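# The Sleeve

The call came to the Komura service desk on 10th April, a little before lunch. A woman said that her machine had taken her by the arm and it did not want to give the arm back.

Zsolt Kun asked her to press the red button. She had pressed it already. The motors were dead, she said, and the fingers stayed closed. He told her to find scissors with her free hand and cut the sleeve, and he stayed on the line until he heard the cloth go.

She was not hurt. Zsolt wrote this in the first line of the report, and afterwards he sat for some minutes and looked at his own wrist.

The machine was an Eren, the folding model, sold for bedrooms and small laundries. It had done 300 folds in her house without a fault. Then she came to take back a black cardigan which she had left on the bed, and she put her arm in it before the Eren had finished. It saw a sleeve. It had learned that a sleeve must be held firmly, and it knew nothing about a sleeve with a person inside.

"Why didn't it let go when the power went off?" asked his manager, Mrs. Gonstead.

"Because we were afraid it would drop things," said Zsolt. "In March we made the brake stronger. I signed the paper."

She looked at the paper for a long time. She did not shout, and he would have preferred it. She recalled 40 machines that same afternoon, and to Zsolt she gave the work of teaching the grip again from the beginning, by hand, in a real bedroom, with black cloth.
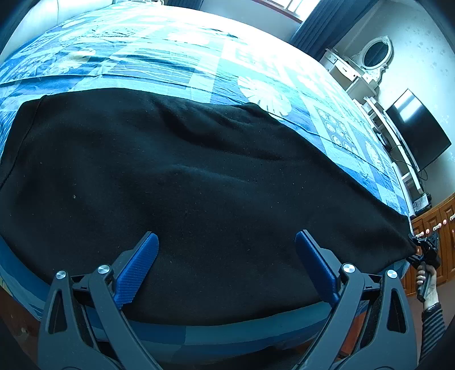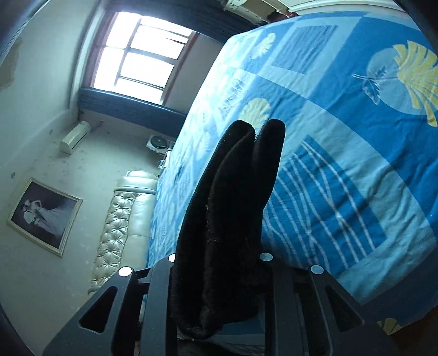
For five days Zsolt did nothing but take hold and let go. He wanted the letting go to have as many lessons as the holding. In the evenings his fingers closed on his spoon in the same slow manner, and his daughter laughed at him. He learned the dark cloth better than he knew his own shirts: how it lay wide over the blue sheet with the little specks of lint on it, and how, pinched between the two fingers, it stood up in two round ends like the ears of a rabbit. He began to talk to it. "Now I open," he said each time, although the tool recorded no sound.

On the last evening he telephoned the woman. He explained that the brake would be changed, and that the Eren would wait when it met any resistance. She listened politely.

"And if I don't want it back?" she asked.

"Then you keep the money and we keep the machine," said Zsolt.

She thought about it. He could hear a kettle in her kitchen.

"I would like also a cardigan," she said.

He wrote it down, and asked her for the size.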